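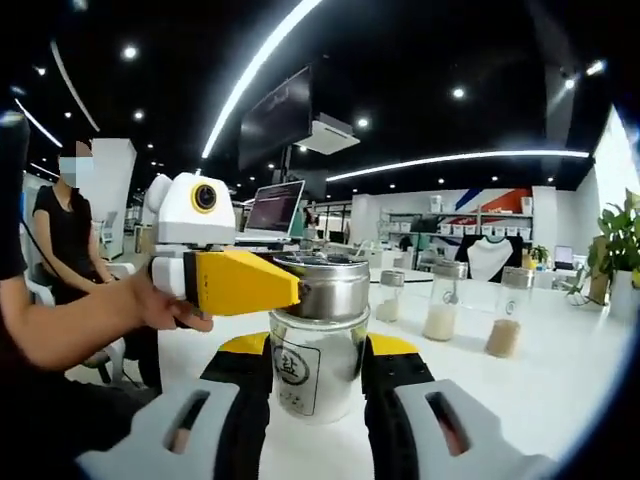

Salt storage thread, since I keep getting asked why my salt never cakes and I would like to have one link to send. Short version: the container matters less than the headspace, the lid and what you put in the jar with it. Clear glass with a metal lid is my default. The big jar with 盐 (salt) on a white label is the format I mean, and the smaller glass jars next to it are the format for everything you use by the spoonful.

2/ Background. Plain sodium chloride starts pulling water out of the air at about 75% relative humidity. Below that it sits there. Above that the grain surfaces dissolve slightly, and when the air dries out again the grains weld together. Caking is the cycle, so a kitchen that swings between damp and dry does worse than one that stays mediocre all day.

3/ Magnesium chloride is the troublemaker. It takes up water at a much lower humidity, and unrefined sea salt carries traces of it. If your gray sea salt is always clumpy and your table salt is fine in the same cupboard, there is your explanation.

4/ Jar size. I use an 800 ml jar for the main supply. A 500 g bag goes in with room to spare. I know people like to fill to the rim. Leave a finger of space so you can shake the jar before opening. Shaking breaks weak bridges between grains while they are still weak.

5/ I tried the Kwon 855 ml square jar for a while. Good volume, packs tightly on a shelf, but the corners hold salt and a round spoon cannot reach it. Went back to round. The square one holds rice now.

6/ Lids. Metal screw lids seal well if the liner is intact. Check the liner, the lid itself will look fine for years. Salt plus moisture will pit bare steel, and it starts under the rim where you don't look. Wipe the threads when you refill. Salt grains on the threads also stop the lid from seating.

7/ Clamp lids with a rubber gasket (Kirkier makes the ones I had) seal better on day one. Gaskets harden. I replaced mine once, then couldn't find the size again. Your mileage depends on whether you can still buy the part.

8/ Labels. Salt, sugar, MSG and citric acid are all white crystals in a clear jar. Label the body of the jar, never the lid. Lids migrate when you wash two jars at once. I have sweetened a pot of soup this way.

9/ One character or one word, large, dark on white, is enough. I used to write the brand, grind and purchase month. I read none of it. The month is useful for spices and pointless for salt.

10/ Paper labels: let the jar dry overnight before sticking. Glass that feels dry out of the dishwasher often isn't, and the label lifts at the corners by the end of the week. If you want it off later, warm water and patience, then a little cooking oil on the residue.

11/ Spoon in the jar or not? For granules, fine, as long as the spoon is stainless and the handle fits fully under the lid. For powders, no. Powder sticks to the spoon, the spoon picks up steam over the pan, and the steam goes back into the jar.

12/ Powders generally: small jars, small amounts. A ground spice in a half-empty large jar has more air to go stale in. I refill small ones from bags kept in a drawer away from the stove.

13/ Rice grains in the salt. It helps a bit in a shaker, mostly by knocking lumps apart. As a desiccant it is weak. In a jar you open daily I would skip it. A small food-safe silica packet taped under the lid does more, and you can dry it out again in a low oven if the maker says so.

14/ Already caked? Dry oven, lowest setting, salt spread on a tray, then break it up once it has cooled. Do not microwave it in the jar with the metal lid on. Someone in the replies last time had questions about this.

15/ Placement. Mine sat over the kettle in the old Nulport apartment and caked every June. Same jar, same salt, moved to the opposite counter - no lumps since. Move the jar before you buy a new one.

16/ For those asking about the shelf: Wusstead 708, the shallow one. One jar deep, so nothing hides behind anything. Sugar thread next, brown sugar has the opposite problem.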